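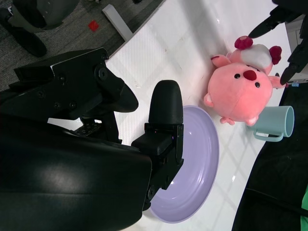
3. How people put things away

3.1 Why I went looking at kitchens

I came to this question sideways. My first project at Ravley was supposed to be about grocery shopping, and I spent most of a winter sitting in strangers' kitchens while they unpacked their bags. What kept pulling me off topic was the plates. Every household had a rule for where the plates went, everybody followed it (more or less), and almost no one could say who had made it up. One man in Molley told me the big plates "live on the left," and then opened the right-hand door and took one out! He didn't seem bothered at all.

So I dropped the groceries, with a good deal of patience from my advisor, and started asking about storage. The study I'm reporting in this section covers 97 households in two towns, Molley and Parri. Molley is mostly older houses with deep closets and pantries. Parri is newer apartments, with open shelving that was clearly picked by somebody who never owned a colander. I wanted that contrast, and I'll come back to it in Section 4, where it causes me no end of trouble.

3.2 The interviews

Ataahua Bright and I did all the interviews ourselves, in people's homes, usually in the early evening when the dishes were getting done anyway. We asked each person to talk us through the last time they cleared the table, and we tried hard not to interrupt. (I'm bad at this. Ataahua is very good at it, and her transcripts are longer than mine for that reason.) After the talk we asked about single items: where does this go, who put it there first, has it ever lived somewhere else?

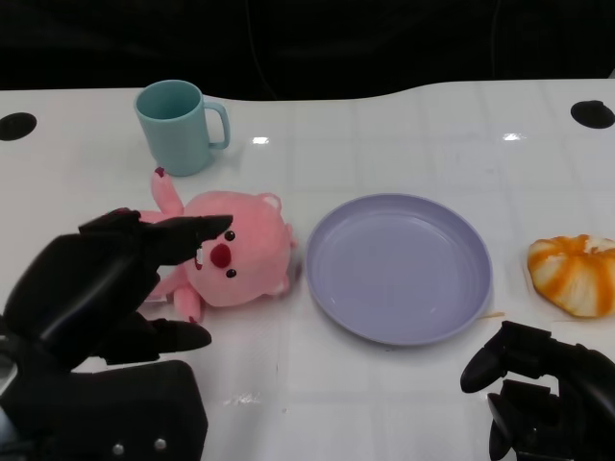 That last question turned out to be the best one we had. People would say no, it's always been there, and then half a minute later they'd remember a move, or a baby, or a shelf that fell down, and out came the whole history. We ended up with 267 of these little item histories. I coded them first, Ataahua coded them again without looking at mine, and then we argued over the ones where we disagreed until we either settled it or marked the item "mixed."

3.3 Kinds of home

We sorted the answers into four kinds. A fixed home is one spot, and the item is "lost" if it's anywhere else. A loose home is an area, like "by the stove somewhere." A shared home is a spot that belongs to a group of things, so that any mug can go where any other mug went. And then there's the resting place, my favorite, where a thing sits between uses and everyone agrees it doesn't really belong there, even if it's been there since last November.

Resting places are nearly always flat and open: the counter, the top of the dryer, the end of the table. I started calling these landing surfaces in my notes and the name stuck.
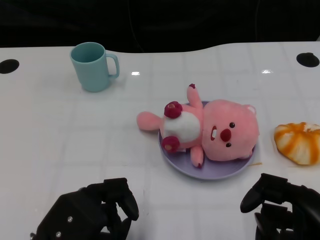 Figure 3. A landing surface: white tabletop with a curved far edge.

What I found interesting is how much talk a landing surface stirs up. Couples who had nothing to say about their cabinets could go on and on about the counter. One person sees a spot that should be kept clear, the other sees a spot that's there to be used, and both of them think this is obvious. In three homes the argument started up again while we were sitting there with the recorder running, which was awkward, but it gave us some of our richest material.

We borrowed the Uvby coding sheet for these passages, with one change. The sheet has a single box for "blame," and we split it in two, one for who left the thing out and one for who was expected to put it back. Those are often different people, and I don't think you can make sense of the counter arguments if you fold them together. 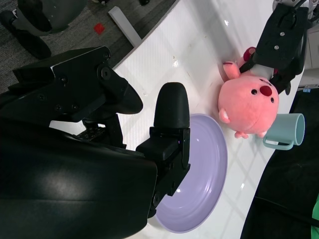
Children complicate this in a nice way. They know the homes of their own things very exactly, and they'll correct a parent on where a cup goes, but they rarely seem to think putting it there is their job. A few teenagers told us they'd only learned the kitchen's rules from cooking at a friend's house and noticing what was different. I'd love to follow that up with a proper study of kids who live in two homes and keep two sets of rules in their heads. For now I've left the children's answers out of the counts in Section 4 and quoted them separately.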